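Drunham Boards > Simulation and Control > Gripper sim: wrist view ok, policy still opens early

tangen_rl
Posted Monday, September 5, 2022

ok so stuck again. two arm tabletop setup, parallel jaw grippers, sim only. policy was trained on 2 overhead-ish views plus the wrist view. left arm picks fine, then lets go on the way over. not every time. 30 out of 100 rollouts. been at this since June and my patience is gone

stuff I tried: lower the gripper gain, more friction on the pads, 1,072 demos instead of the small set. gain did nothing. friction made it worse??

renders, wrist cam first then the table view
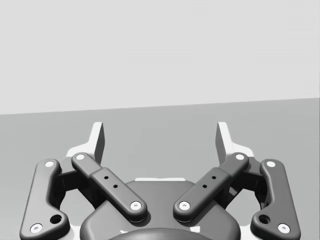
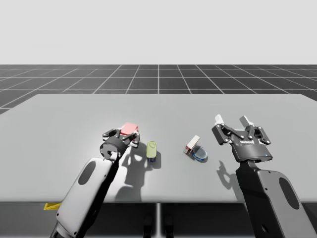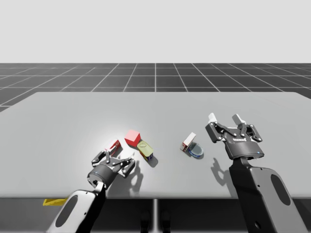 my guess is the wrist input. when the jaws are wide it sees basically grey plus its own fingers, so the net has nothing to go on and leans on the arm joints. and the joints at the drop spot look a lot like the joints halfway there. so it opens. does anyone mask the gripper out of the wrist image or is that dumb

Hurkumard
not dumb but I wouldnt. the finger pixels are your best signal for how open the jaws are. mask that and you're blinder than before

check your action chunks first. how many steps do you run before you replan? if its long, the open command from the end of the chunk gets played while the arm is lagging

tangen_rl
30 steps. arm does lag a bit yeah

Hurkumard
theres your bug

drinex_fan
disagree. seen the same thing with chunk of 2. it was the normalizer for us, gripper channel got scaled with the joints so "closed" came out kind of half open after un-scaling. plot commanded vs measured width before you touch the planner

Hurkumard
then it would drop on every rollout, not 30

drinex_fan
no, depends on the object. thin stuff slips, fat stuff stays in. log which object per failure

tangen_rl
ugh I dont log that. adding it now. will also run chunk at half and keep everthing else the same, same seeds

drinex_fan
and put friction back to default, please. one thing at a time

tangen_rl
yeah yeah. running overnight, will post the width plots tomorow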